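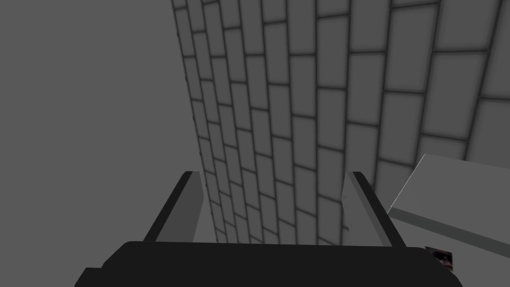 Gripper open, both fingers apart, brick wall behind - simulated cell, wrist view.

Last updated: 27 May 2026

Ratero kitchen cell, two-arm unit - setup and inspection checklist
Run in the Stiltisar simulator before every batch. Scene build 291.

1. Gripper fingers
[x] Both fingers open to the full stop
[x] Tips lean in evenly, left matches right
[x] Inner faces render clean, no flicker
Comment: Lovely result! The old build had the two fingers closing at different speeds, and since the April patch they move together every single time. Ran 40 open-close cycles and they matched on all of them.

2. Wrist view
[x] Fingers stay in view through the full wrist roll
[x] Mortar lines readable between the fingers
[ ] Edges sharp at steep angles
Comment: Mortar still goes a bit soft. Left unticked, worth another try with the filter set to 80.

3. Arms and reach 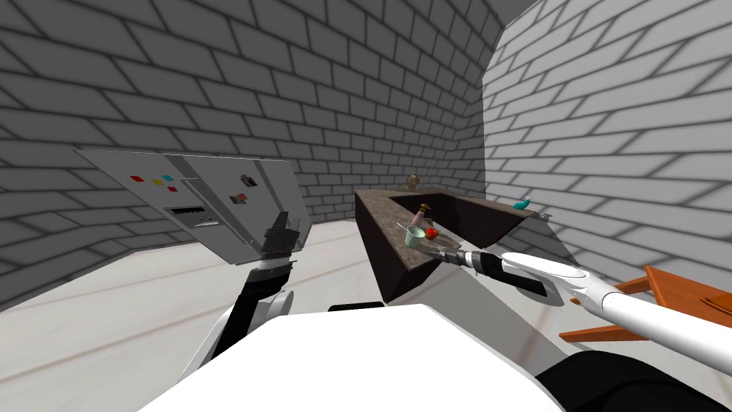 Left gripper on the panel edge, right gripper at the counter front.

[x] Left jaws seated on the panel edge, no clipping through the surface
[x] Right arm clears the table on the far right
[x] Right gripper tip stops short of the mug and the red fruit
[ ] Right elbow limit saved to the cell file
Comment: The panel hold is my favorite part of this cell. Grip force was raised one step and the panel stopped slipping in the test log - so satisfying to watch. Please save the elbow limit before you close the session, it resets otherwise.

4. Countertop items
[x] Spray bottle and small brown bottle upright
[x] Teal bird resting on the counter, not sunk into it
[x] Collision shapes on for every item
Comment: Bird used to drop through the granite on load. Fixed by reloading its shape file, about two minutes of work.

5. Shutdown
[x] Both arms parked by command
[x] Log 1021 written and closed
[ ] Spare config copied to the Ambrose drive
Comment: Drive was full. Copy it over once there's room, then tick the box.

Related items
Ratero gripper calibration, left and right
Madard joint limits: quick reference
Stiltisar scene reload steps
Countertop collision shapes - known problems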